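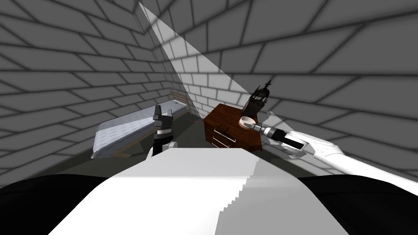

第二页 卧室单元的布置

（先等后排坐下再讲。）

这个仿真单元在项目里叫 Dagdag，由 Plostby 小组维护。屋里一张床，一个三层抽屉的木柜，四面看得到的都是灰砖墙。没有人会想睡在这里，好在机器人不挑。柜面上有一盏提灯和一只浅口小圆碗，右手的夹爪握着电钻，钻头就停在碗旁边。

讲三件日常维护的事。

一、视角。相机装在胸口上方，所以胸板永远占着画面底部正中，正前方的地面基本看不见。有人提过把胸板设成隐藏，我们试了一周，策略学得很好，搬到带胸板的模型上就不认路了。现在的规矩：胸板不许动。

二、夹持。电钻的碰撞体是手工简化的，接触参数改一次，就要重跑 290 个回合。掉落超过 14 次，退回旧参数，不开会讨论。（此处停一下，通常有人笑。）

三、渲染。右臂靠近手腕的地方有一段半透明，隔着它能隐约看到砖缝。先查材质的透明通道，再查近裁剪面，顺序别反，我反过一次，赔进去一个下午。胸板右侧边缘的锯齿归在同一张工单里，优先级低，低到工单编号都快背下来了。墙上那块楔形白光会冲淡砖纹，调灯之前先存一份旧配置。

地面上那条淡红色的虚线，提问环节肯定有人问。请翻到附录，我在那里放了调试图层的开关表。

每次改完场景，按 Rotitz 检查单走一遍，大约 20 分钟：关节零位、夹爪开合、物体初始位姿、随机种子。最后一项最常漏，漏了也不报错，只是第二天谁的结果都对不上。

（时间不够就跳过下一页的 Didier 日志，直接讲第四页的换手流程。）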